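About Ellwood

Ellwood supplies woven storage and display baskets to bakeries, grocers and hotels. The company was founded by Dennis Wragg and operates from a single building in Kerov, where 28 people work in weaving, finishing, inspection and shipping.

Product lines

Two lines are in regular production. Lovach covers rectangular baskets for shelves and counters. Rurner covers round and oval forms up to 41 cm across. Both are stocked in natural tones; stained finishes are made to order.

Rectangular baskets have sloped walls, so that empty units nest for transport and storage. A braided rim stiffens the top edge, and an open-weave floor lets crumbs and dust fall through.

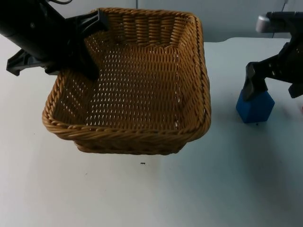

Inspection

Each batch is checked for rim height, base flatness and loose strand ends. Load testing is done on samples taken from every run of 300. Units outside tolerance are rewoven or scrapped — they are not sold as seconds.

Capacity and orders

Monthly output is 3000 units. Custom sizes require a drawing with inside dimensions at the base and at the rim. The building closes for the last week of December, and orders received then are entered when work resumes.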